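Stop buying the arm first

Posted by Ibsa Yilma, 28 February 2026

Quick one, written between print jobs, so excuse the state of it. I keep having the same argument at the Skoltovell workshop and I'd like to have it once, in writing, and then point people at it.

The argument: if you want a robot at home that picks things up, build the hand first. Hold it yourself. Leave the arm in the shop. Ours is called Silleo, it has no motors worth mentioning, and it has taught me more since September than the two arms I built before it.

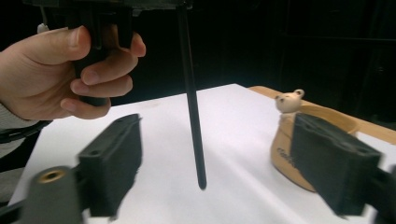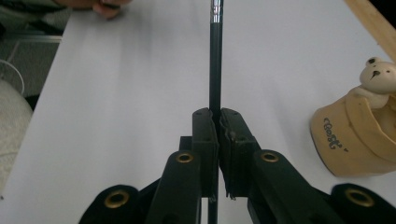
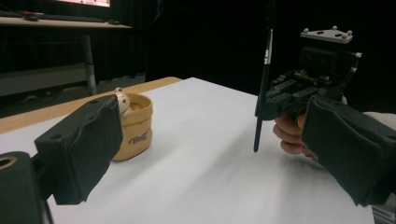

The arm is the fun bit and that's the trouble

Everybody starts with the arm. I did. Twice. You get the joints going, it waves at you, you film it waving, your mum likes the video. Then you bolt something on the end, ask it to pick up a pencil, and the pencil skids off across the table and you spend three weeks tuning shoulder motors. The shoulder was fine. The jaws were rubbish.

With a gripper on a handle you find that out in an evening. You squeeze, the thing slips, you feel it slip. Your own wrist is a better arm than anything you or I will build in a spare room, so use it and give all your attention to the last few inches, where the picking up happens.

Cameron Sutcliffe disagrees with me on this, loudly. His view is that a person holding the tool cheats all the time without noticing. You tilt a bit, you shove a bit, you come in from a kinder side, and then the motorised version can't do any of that and you're back where you started. He's right about the cheating. I still think it's the better order. If I catch myself tilting to make it work I know the arm is going to need that tilt too. That's useful! Much cheaper to learn it with my hand.

Thin things are the real test

Please stop showing me grippers picking up foam blocks. And tennis balls. A foam block wants to be picked up. It's practically on your side.

Try a pencil, upright. Try a brush, bristles up, held round the middle of the handle. Long thin things turn in the jaws, they lean, they find any place where the two pads don't quite meet. We had a set of pads we were really proud of, handled everything in the snack cupboard, and the first pencil went straight round like a clock hand. Back to the bench.

Handing over is worse again. Two grippers, one stick, and for a moment both have hold of it and neither holder wants to let go first. Mebrat Gashaw and I were at that for a whole evening and I don't think we'd exchanged so few polite words since we met. I'd put it on the list for anyone's build, though. A robot in a house is going to be passing things to people. If it can't let go nicely it has no business in my kitchen.

Money, since people ask

160 pounds, all in, for the pair of us to get going. Most of that was filament we ruined. The brass inserts are worth it, get decent ones, don't screw straight into plastic and then come crying when the thread goes. The pads you will make again and again so dont get attached. I'm on version 5 of mine and the edge is already looking sorry for itself.

You can spend a great deal more. Gebremedhin Tefera priced up a small arm for the workshop with me and we both went a bit quiet. I'm not against having one. I just think you should turn up to that purchase with a hand you already trust, and a fair idea of how far it has to open and how hard it has to squeeze. Otherwise you're choosing by how nice it looks waving.

What you lose by my method

Fair's fair. There are costs.

You get tired. A handle that feels light at seven o'clock feels like a bag of shopping by nine, and tired people test badly. Swap hands, swap people. Desta Birhane is left-handed and found a fault in our trigger within minutes that the rest of us had been gripping our way round for weeks.

It's also dull to show anyone. Visitors to the workshop walk past our table to look at the thing that moves by itself. I get that. A grown adult lifting a brush with a plastic claw does not say future of technology.

And the worst one, you can carry on like this forever. There's always another pad shape. At some piont you have to stop fiddling and let a motor do it badly. I've told Cameron we'll do that when the pads stop changing, and he has written this on the wall above the bench, so I suppose I'm held to it.

But I'd still say it to anyone starting. Print the jaws, put them on a stick, find a steady table and the most annoying skinny object you own. Spend a month there. If you're bored stiff by the end of it then robots at home probably aren't your thing, and you've saved yourself the price of an arm.

If you come out of it cross and full of ideas about pads, come and find us, we've got a spare handle. Bring your own brush.

Right, print's finished. Corner's lifted. Typical.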